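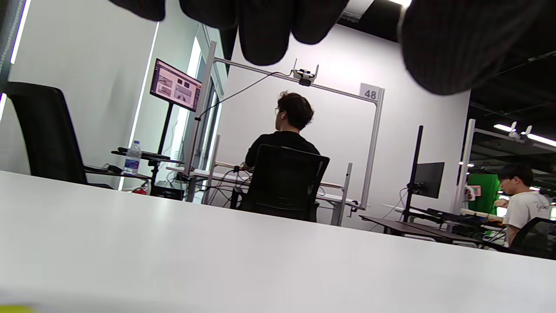 Questions people ask me about renting a desk at Skaltis

What do I get for my money?
A desk, a chair, the wifi, and as much tea as you can drink. You can come in any time from seven in the morning until ten at night. Printing is extra (sorry!) but the first 10 pages each month are on me.

Do I have to sign up for a whole year?
Nope. It's month to month, and I only need two weeks' notice if you're leaving. Tõnu Paju has been "just trying it out" since the July before last and he's still by the radiator.

Can I keep the same desk?
If you're on the full plan, yes, and you can leave your stuff on it overnight. On the part-time plan you take whatever's free. Mornings fill up fastest, so if you're picky about windows, come early or come after lunch.

Is it noisy?
The front room gets chatty, and I like it that way. The back room is for quiet work - no calls, no speakers, and please put your phone on silent. If you need to talk to a client, there are two phone booths by the stairs. The left one gets stuffy, so prop the door when you're done.

Can I bring a client in for a meeting?
Sure, just book the meeting room on the sheet by the kitchen. It seats four comfortably. Part-timers get two hours a week and full members get as much as they want within reason.

What about parking?
There isn't any out front. The Amrani garage around the corner is your best bet, and members can ask me for a code that takes a bit off the daily rate. Bikes go in the hallway, on the hooks please!

Can I bring my dog?
I've gone back and forth on this one. Right now it's Fridays only, one dog at a time, and you have to text me first.

Who do I call if the wifi dies?
Me. If I don't pick up, try Othmane Cherkaoui, whose number is on the fridge. He knows the router better than I do anyway.

Can I come look before I pay?
Please do! The next open morning is Fri 12 September, and you're welcome to stay and work a free day afterward.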